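THE SOFA THAT STAYS
Why the biggest thing in the living room deserves more of our attention

By Solange Penner
12 Aug 2022

When I moved to Postdale, I had two suitcases, a lamp and a very strong opinion that I would never own a large sofa. In the apartment where I grew up, the sofa was narrow and hard, and it became a bed each night for my uncle. We folded it, we unfolded it, and no one loved it. A sofa was for me a kind of work.

Now I have changed my opinion, and I blame the people of this town. In Postdale the sofa is the first thing that goes into a house and the last thing that goes out. I visited eight homes for this article and in every one of them I was told where to sit before I was told where to put my shoes.

The man to ask about this is Hauke Kuhlmann. He has repaired upholstery on Griffiths Street for 40 years, and his workshop smells of glue and old leather. On the day of my visit he was bent over a recliner with his mouth full of tacks, so I had to wait for the answer to my first question. It was a simple question: what do people do wrong?

"They buy for the eyes," he told me when his mouth was free. "They should bring a book to the store. Sit and read ten pages. Then they will know."

He keeps a notebook of all his repairs, and the number of the recliner was 1,393. Many of these jobs, he said, were headrests. Thirty years ago he almost never saw a headrest on a family sofa. Today people want to lean the whole head back when they watch a movie, and they want to move the pad up or down according to who is sitting. He approves of this. He only asks that people use both hands and do not pull from one corner, as the seam suffers.

Light-colored leather was the second subject on which he had much to say. Customers are afraid of it. They think of coffee, of blue jeans, of the dog. Hauke thinks that a cream sofa is easier to live with than a black one, where every bit of dust can be seen from the door. What he fears more is the window.
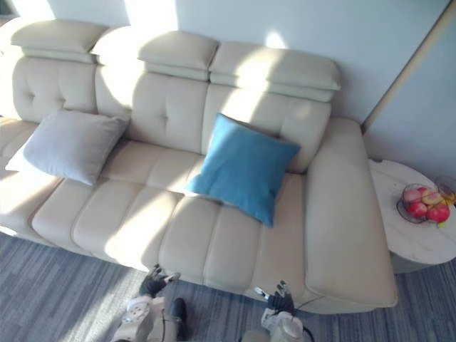

Sun dries leather slowly, and the damage comes in places. The part which gets the afternoon light becomes stiff, the part in the shadow stays soft, and after some years you can feel the difference with your hand. His advice is not expensive. Close the curtain in the strong hours, or move the sofa a little. Two times a year, wipe it with a cloth that is only a bit damp, let it dry, and put on a thin layer of leather cream. He does his own in December, when the house is quiet, and again at the beginning of summer.

I asked him about stitching, too. A plain, flat seat is quick to clean, but he finds it dull, and he says that the body slides on it. A seat sewn in long channels holds you better. The price for this comfort is crumbs. They travel into the low places between the rolls and they stay there until someone goes after them with a soft brush. He goes always from the back toward the front edge, and he finishes with the vacuum cleaner on low power. Tufts in the backrest need the same brush and more patience. Once he took a pencil, a hairpin and a baby tooth out of one sofa in a single morning - he returned the tooth.

Then there are the pillows. I must admit that here I became a person I did not expect. My own sofa is second-hand, bought from a family in Pliltport for 703 dollars with the delivery included, and for the first weeks I left it bare. It looked like a waiting room. I bought a gray pillow, and this was better but still a little sad. After that came one in a strong blue-green, and suddenly the pale leather looked warm.

I have since read many rules about pillows. Some decorators want an odd number. Some want that you hit them on the top with your hand, so they get two ears like a cat. In the homes I visited, I saw very little of this. People put a pillow where the back hurts, or where the armrest is too low for a nap, and it stays so until the next person comes. The catalog of Brutance, a small furniture maker in our region, shows its sofas with pillows in perfect lines, and I do not know any living room that looks like it at five in the afternoon.

Hauke has only one opinion on pillows, which concerns the zipper. It should face down. A metal zipper that rubs on leather leaves small scratches, and he can color them but he cannot take them away. I went home and turned mine the same evening.

My uncle came to visit in the spring. I offered him the bedroom, and he looked at the wide armrest, put his hand on it, and asked for a blanket. He slept on the sofa until ten o'clock, and there was nothing to fold in the morning except the blanket.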